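Can a machine do the chores yet? A chat with Lăcrămioara Vlad

Lăcrămioara Vlad has spent 17 years thinking about the jobs most of us put off, and she still lights up when she talks about them. At Celteo she works on machines that fetch and carry: parcels to the door, bins to the kerb, crates from one shed to the next. So, can they do it?

"Some of it, yes, and that's thrilling!" she says. "Ask me about folding a fitted sheet and I'll change the subject. But carrying a box down a path? We're so close on that one."

She likes to start people off with the path, as it's the part everyone thinks is easy. No stairs, no cat, no toys on the floor – just tarmac with grass on one side and pavers on the other.
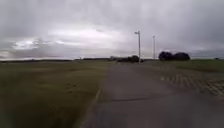

"You and I would walk that while reading a text message," she says. "A machine has to decide, over and over, what it's allowed to roll on. Grass is soft. Pavers with holes in them shake the load about. A seam in the tarmac might be nothing, or it might be a step. And then the light goes grey and everything looks a bit like everything else."

Her colleague Bianca Buzatu keeps the log of test runs, which stood at 3335 when we spoke on Wednesday. Most are dull, and Vlad is delighted by that. "Bianca reads me the boring ones over lunch. I love the boring ones."

The ones that get talked over are often to do with dark patches on the ground. A puddle, a drain cover and a fresh repair can look much the same from a distance, and a careful machine will slow down for all three. Slow down too often and the shopping arrives late. Don't slow down enough and the eggs arrive early, in pieces.

"People say, just tell it what a puddle is," says Vlad. "Well, you try! I've stood over one with a cup of tea and still not been sure how deep it went."

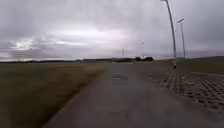 What about indoors?

Here she is more careful. Celteo has tried shelf work in a shop in Clarkau, with 4 machines moving stock from the back room to the aisles. They were good with boxes and poor with bags of crisps. "Anything that changes shape when you pick it up is still hard," she says. "Laundry, salad, bin liners. My own kitchen would beat any machine I know."

Would she have one at home all the same? "Oh, tomorrow. It could take the recycling out and I'd clap every time."

For now the team is sticking with the carrying jobs, and the next round of runs starts in March, with heavier loads and a longer route.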